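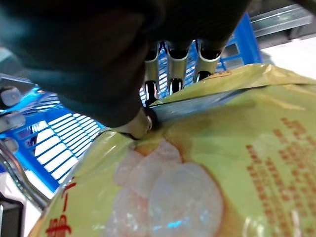 Mivine sauce

Mivine (also mivine sauce, or just "the green") is a cold sauce of soured milk, parsley, green onion and vinegar, eaten with fried food and boiled potatoes. Linked with the harbour town of Pristorby. Thinner than mayonnaise, thicker than salad dressing. Served in a small bowl, never poured at the table.

Name

Origin unclear. Usual story: named after the Mivine, the lane behind the fish market where it was first sold by the cup. Dilwyn Gittins, who wrote a short history of the town's kitchens, prefers an older dialect word for whey. No written proof for either. The spelling "mivin" turns up on old menus and is still used by a few cafes.

History

First sold by Ottavio Cirillo, a cook who took over a frying shop in Pristorby and needed something to do with leftover soured milk. His version had no egg and no oil. Sharp, very runny, a lot of raw onion. Customers complained, then asked for it. His notebook survives and gives the recipe in 61 words, most of them about the parsley.

Arwel Ifans bought the shop later and thickened the sauce with cooked potato pushed through a sieve. This is the version most people know. He also dropped the raw onion for green onion, which keeps better overnight.

A bottled form came out under the name Nidoris, first run 1,000 bottles, sold out in one July. Bottled mivine has to be heated to keep, and the taste suffers; the parsley goes dull and the colour drifts to khaki. Production stopped, started again, stopped. Not currently made.

Preparation

Soured milk or buttermilk is the base. Parsley is chopped fine with salt and left 20 minutes so it gives up it's juice. Potato is boiled, sieved while hot, and let go completely cold before the milk goes in, otherwise the milk splits. Green onion, white pepper and vinegar last. No sugar in the town version. Inland cooks add a pinch.

The finished sauce rests in the fridge for 4 hours. It seperates a little and needs a stir. Keeps two days, three at a push.

Garlic is argued over. Cirillo's notebook has none. Most home cooks use one clove, crushed, taken out before serving.

Variants

Red mivine: roasted pepper in place of half the parsley. Sweeter. Good with eggs.

Iyamu style: from the Iyamu cafe, where Lahcen Bensaid added preserved lemon and cumin and left out the vinegar. Now on sale well outside the town. Purists don't count it.

Winter mivine: made with dried parsley and more potato. Stiff enough to spread on bread.
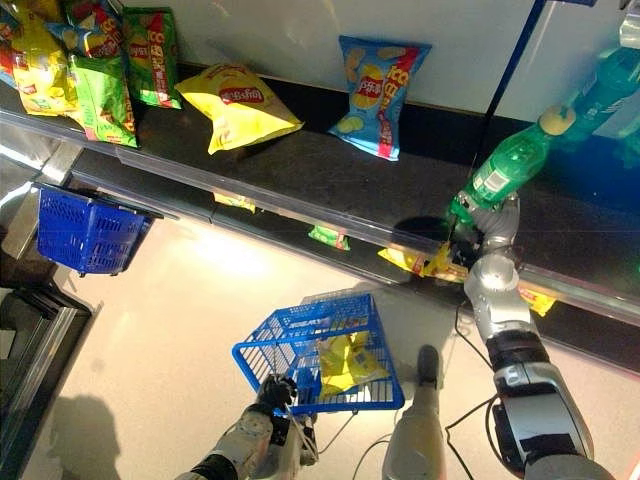

Serving is mostly with something salty and crisp. Fried fish first, then chips, then whatever is in the cupboard. For the last of these, potato crisps are the usual choice, plain salted if possible, and any big brand will do, such as the Lay's in the green bags leaning on the black shelf. Flavoured crisps fight with the vinegar. Thick ridged ones hold more sauce but go soft quicker. Raw carrot and celery are also used, mainly at lunch.

With boiled potatoes the sauce goes on the side, cold against hot. With cold meats it is sometimes let down with a spoon of water and used as a dressing, though Gittins calls this "a different dish".

Similar sauces

Often confused with tartare sauce, which has mayonnaise and capers, and with German green sauce, which uses more herbs. Closest relative is probably plain buttermilk dressing. Tomos Kemeys groups all of these together as "milk and leaf" sauces, a term not much used by anyone else.

See also: Buttermilk; Parsley sauce; Tartare sauce

Last edited 22 Nov 2025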